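Learning to read my grandmother's letters

My grandmother left 601 letters when she died. My aunt kept them in two suitcases, and in March the suitcases came to me. I'm the only one in the family with a spare closet.

Most of them are in Persian, written between her and her sister, Tahmineh Ansari, who stayed behind when my grandmother moved. I can speak Persian well enough to order food and get through a phone call. I could not read it past the level of a street sign. My parents sent me to Saturday classes for a year when I was 8 and I remember the snacks better than the alphabet.

So I've been teaching myself to read, and since a few people have asked how it's going, I'm writing some of it down.

The printed language came back faster than I thought it would. I used a children's reader and a stack of old cookbooks, and after two months I could get through a recipe without moving my lips. Then I opened the first letter and couldn't make out a single line. Handwritten Persian, at least the way that generation wrote it, is a different thing from print. Dots get merged into dashes or left off. The teeth on the letter sin turn into one long stroke. My great-aunt also had a habit of running out of paper and turning the sheet sideways to finish along the margin, so the last part of nearly every letter is at a right angle to the rest.

I asked around and got in touch with Marjan Vahidi, who teaches an evening class at the library. She looked at three of the letters and told me to stop trying to read them. She wanted me to copy them first. Pick one, trace a line, then write the same line freehand underneath until my hand knew how the shapes connected. I thought this would be slow, and it was. I spent seven evenings on one page.
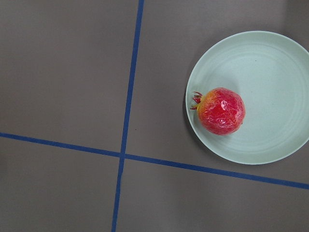
But somewhere in the second week I started seeing words before I had worked them out. The common ones came first: dear, health, the children, God willing. Every letter opens with the same five or six lines of greeting, and once you have those you have most of the writer's alphabet. I made a sheet with each of my great-aunt's letterforms on it, and another for my grandmother's, whose drafts are in there too. Their handwriting is nothing alike. My grandmother's is upright and cramped. My great-aunt's leans and gets larger when she is annoyed.

She is annoyed quite often. A lot of the letters from the middle years are about a neighbor called Alipour and a shared wall. I have read eleven pages on this wall so far and I still don't know who built it. There is also a long argument about whether a certain coat was a gift or a loan.

I'm scanning as I go. For the first batch I typed a summary into a spreadsheet with the date, the writer, who is mentioned, and anything I can't read. The last column is the fullest. Niloufar Shojaei, a cousin on my mother's side, checks my guesses every Tuesday over the phone and has caught some bad ones. I had our great-uncle buying a camel when he had bought a blanket.

A few practical things, if you have something similar in a closet. Number the letters before you take them out of their bundles. The order they were tied in tells you more than the postmarks do, and I lost the order of the first bundle by being impatient. Use a pencil. Keep the envelopes with the letters, even the torn ones. And don't start with the oldest. I did, and the ink was so faded that I nearly quit. The later ones are easier on the eyes and they use more of the words you already know.

I thought about paying to have the whole lot transcribed. The quote I got was $2,148 for the first suitcase alone, and I can see why, given the hours. I may still do it for the water-damaged ones. For the rest I would like to keep going on my own for now. I can get through up to two pages in an evening – one if it's about the wall.

Next is a bundle tied with green yarn, all from one winter. I've only read the greetings so far.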